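7月16日

昨晚下了一夜雨，早上起来窗户开着一条缝，书桌角上潮了一小片，好在没淋到本子。今天不用出门，我早就打定主意把积木的事情好好弄一弄，所以连早饭都吃得飞快，一碗粥两口就没了，筷子都没来得及洗！

说起来，一月份刚开始迷上长条积木的时候，我哪想得到会变成这样。那时候只是在旧货店看见一盒Starberg的散件，盒盖都塌了，里面长长短短什么都有，标价73块，我站在那儿犹豫了半天，走出店门又折回去买下来。回家倒在床单上，一根一根地摸过去，边角圆圆的，拿在手里特别舒服。那天晚上一直玩到半夜，搭了一座歪歪扭扭的桥，第二天早上起来发现还没倒，高兴得不得了。

后来就越攒越多。Prercombe那套是春天买的，颜色比Starberg的深，放在一起有点吵架的意思，可是单独看又真好看，尤其是那种绿，暗暗的，像雨后松树的里层。红的我也喜欢，是砖的那种红，旧旧的，一点都不扎眼。我原来一直觉得积木就该是大红大黄大蓝，现在完全反过来了，看见太亮的颜色反而不想伸手。

上午先做的是清点。我知道听起来很无聊，可我真的好喜欢清点！把所有盒子袋子都搬到地板上，铺一张旧毯子，按颜色分，再按长短分，分完在本子上记一笔。全部加起来293根，比我估计的多。其中绿的77根，红的没有绿的多，我一直以为是反过来的。还有12根怎么都归不进去，颜色介乎棕和灰之间，不知道是哪一盒里带来的，我单独给它们找了个饼干罐。本子上写的是“待定”，写完又觉得这两个字太冷淡，改成了“客人”。

清点的时候最开心的是翻到了那根我以为丢了的绿条，短的，一头有个小小的凹坑，是我自己不小心磕的。它居然夹在Fultstead的说明书里！那本说明书我起码翻过三四遍，每次都没看见。找到的时候我喊了一声，把楼下的狗都喊叫了。

中午随便下了碗面，加了昨天剩的青菜和一个荷包蛋，蛋煎得有点老。边吃边看那本讲搭建的旧书，书名我懒得抄了，里面有一章专门讲“撒”。作者说开始之前先不要摆，把几根随手撒在一个平底的容器里，看它们自己落成什么样子，斜的、躺的、挨着边的，然后从里面找一个你觉得有意思的角度，再照着往下搭。我第一次读的时候觉得有点玄，今天再读，突然就懂了，面都没吃完就想去试。 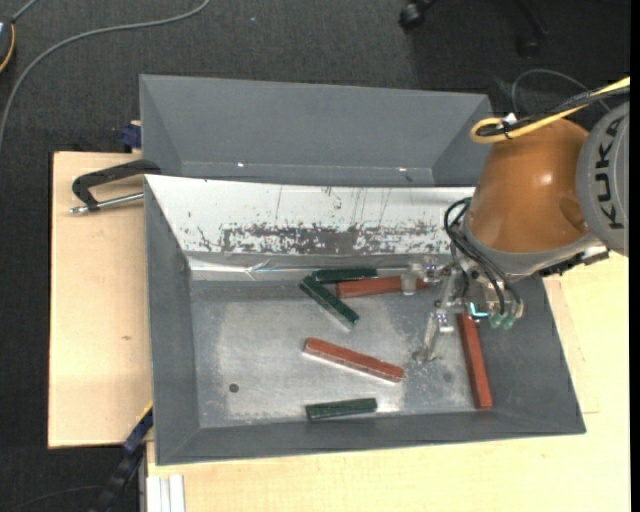
红的长一点，绿的短一点，混在一起的时候这个差别特别要紧。长的那种随便怎么落都像是在指路，眼睛会不由自主地顺着它走；短的就安静，往哪儿一躺就是一个句号。只用长的太急，只用短的又太散，我下午试了好多回，最后觉得两种一样多是最耐看的。不过这也可能只是我今天的口味，过两天再试说不定就变了。

还有一件事我以前没注意过，就是空着的地方。根数一少，空地就多，空地一多，每一根的方向都变得清清楚楚。我以前总是恨不得把整个托盘填满，好像不填满就对不起买它们花的钱。今天一根一根往外拿，拿到剩下没几根的时候，忽然觉得好看得要命，蹲在那儿看了好一会儿，腿都麻了。

然后就照着其中一次的样子搭起来。底下先用两根红的交叉，绿的搭在交叉点旁边，再往上错着放。搭到第四层的时候塌了一次，声音很响，有一根滚到柜子底下去了，我趴在地上用尺子拨了半天才拨出来，顺便拨出一枚纽扣和好多灰。第二次塌得更早。第三次我换了个顺序，把最长的留到后面，一口气搭到了第七层！不算高，可是它有一点往左拧，像一个人正要回头的样子，我太喜欢这个拧了，完全是那一撒撒出来的，我自己坐在那里想，想一天也想不出来。

天快黑的时候我舍不得拆，就把它连同底板一起挪到书架第二层，旁边那盆薄荷只好搬去厨房。挪的时候大气都不敢出。薄荷放在厨房窗台上倒也合适，做饭随手能掐两片，早该搬过去了。

剩下的积木重新收好。Starberg和Prercombe分开放了，红的归红的，绿的归绿的，长短中间隔一块硬纸板。Fultstead的说明书夹回原来的盒子，这次我先抖了三遍，确定里面没再藏着什么。Inthanon那套还没拆封，我忍了一下午没拆，很了不起。听说那一套里有一种更短的，短到差不多是方块，要是跟深绿的配在一起不知道会怎样。今天先不想了，一想就睡不着。

晚饭吃得晚，热了两个包子，喝了一大杯凉茶。吃完又跑去书架前面看了一眼，还站着呢！

本子上今天记了满满两页，画了三个小图，画得很丑，但是方向都对。纸板还缺一块，明天去文具店的时候要记得买，另外胶带也快用完了，要窄的那种，宽的上次买错了，到现在还没用掉。

外面又开始下雨，去关窗。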